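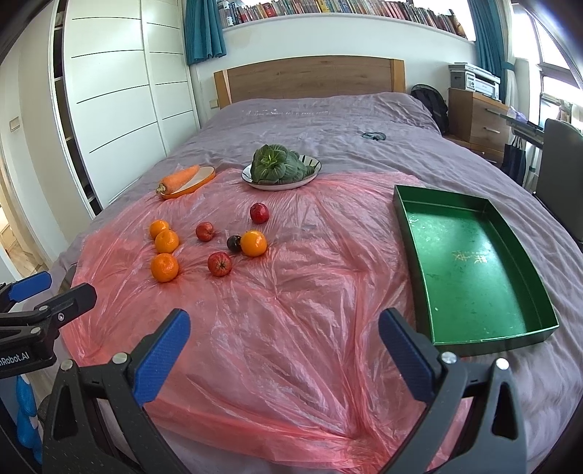 Fruit on a plastic sheet spread over a bed.

Heritage & Archives | Long Reads

3 min read

Print this article | E-mail this article

07/07/2024

The Vestdale Letters Go Online

For most of the past century, the correspondence of the Vestdale settlement could be read only by appointment, in a reading room with two desks and a single lamp between them. This summer the district archive at Dollden opened the full collection to the public in digital form. It comprises 636 letters, petitions and receipts, written by the farming families who settled the upper valley and by the people who already lived there.

The letters were kept in three tin trunks at the Prurkau mission house until the building was sold. They passed to the district with no inventory. Archivists at Dollden found household accounts folded inside land petitions, and petitions used as wrapping for seed packets. A first listing, prepared on index cards, recorded 600 items. The remaining 36 came to light during scanning, when sheets that had been stuck together were separated and found to be distinct documents.

Much of the interest will fall on the land papers. The valley's boundaries were agreed verbally and written down later, in two languages, by clerks who did not always have command of both. Where the versions differ, the archive has published them side by side and has declined to offer a preferred reading. Its introductory note states that the differences are themselves part of the record, and that several were disputed by the signatories within months. 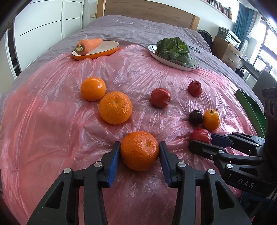 The petitions make plain how quickly those disputes arose. One group of families wrote repeatedly about access to the river meadows, first with courtesy and then with growing impatience. Their later letters quote the earlier ones back to the district office, line by line, and ask why no reply was received. In a few cases a draft reply survives — unsigned, and apparently never sent.

Other papers are more domestic. There are orders for lamp oil, complaints about the state of the Fahy road, and a long exchange over the cost of a church bell. A schoolteacher's letters describe pupils who interpreted for their parents at the land office and were kept from lessons to do so.

Transcription is under way but incomplete. The archive has given priority to letters in the valley dialect, which few readers outside the district can follow, and each is accompanied by a plain translation. Descendants of the letter writers were consulted before publication, and a small number of documents dealing with burial places have been withheld from the website at their request. These may still be consulted in person, with permission from the families concerned.

A display of original letters will open at the Fahy library in August and will later travel to Prurkau. The fragile items will be shown in facsimile.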